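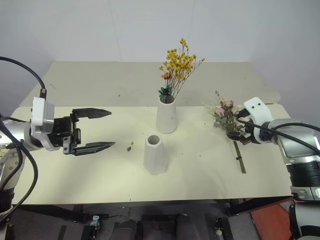

Dried flower arrangement is the practice of placing preserved stems, blossoms and foliage in a vase or other holder for decoration. It differs from fresh flower arrangement mainly in that no water is used, and the same stems can be taken out and arranged again many times. Artificial stems are often mixed with the dried ones.

Materials

Small yellow blossoms on branching stems are a common base, as they fill much space with little weight. Larger single heads, for example in orange or teal, are then placed low, close to the mouth of the vase. Dried roses keep their shape well but the petals become brittle, and pink ones usually turn paler with the years. Grey-green foliage is used to separate the colours.

The Ranadano handbook, written by Yusri Latuheru, divides stems into 9 groups according to how easily they break. It lists 146 plants in total, many of them grown in home gardens.

Vases

White ceramic is popular for dried flowers, both smooth and faceted. A conical vase, wide at the base and narrow at the mouth, holds a light bouquet upright without wire or foam. The narrow mouth also keeps the stems together, but it allows only a few thick ones. Two vases of similar shape are frequently placed as a pair, one taller in its flowers than the other.

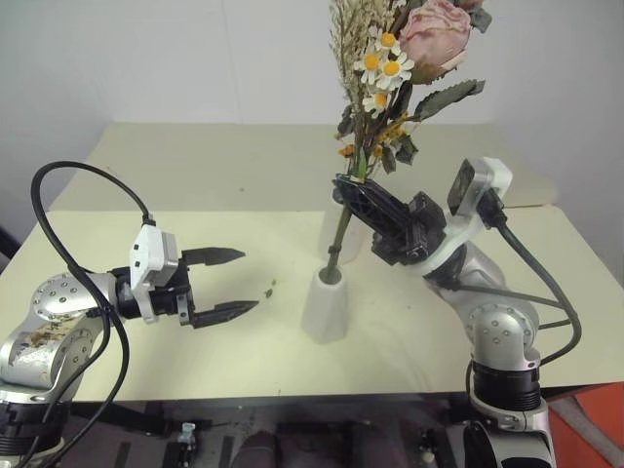
Stems are best held low and together when they are moved, and the bunch is put in the vase as one piece. Pushing them in one by one rubs off the small blossoms. After this the bunch is turned until the tallest sprays lean to the side where there is free room. Latuheru recommends a height of flowers not more than twice the height of the vase – a rule taken from fresh arrangement, and not all arrangers follow it.

In the Soturik manner, taught by Syahrul Wibisono, one side of the bouquet is left thin on purpose. Wibisono also asks pupils to begin with the darkest stem, while most other teachers begin with the tallest.

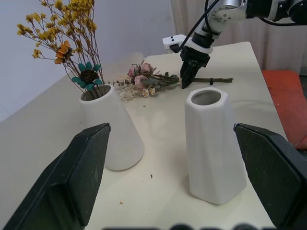

Care

Dried flowers are kept away from direct sun and damp air. Dust can be removed with a soft brush or with a hair dryer on the cold setting. Small fragments fall from the bouquet each time it is handled, and a pale table shows them clearly, so it is usual to wipe the surface at the end. In good conditions a bouquet lasts some 36 months – roses often less.

Related articles
Conical vase
Flower pressing
Flanatero (drying frame)
Hutapea flower market
Artificial flowers
Foliage in table decoration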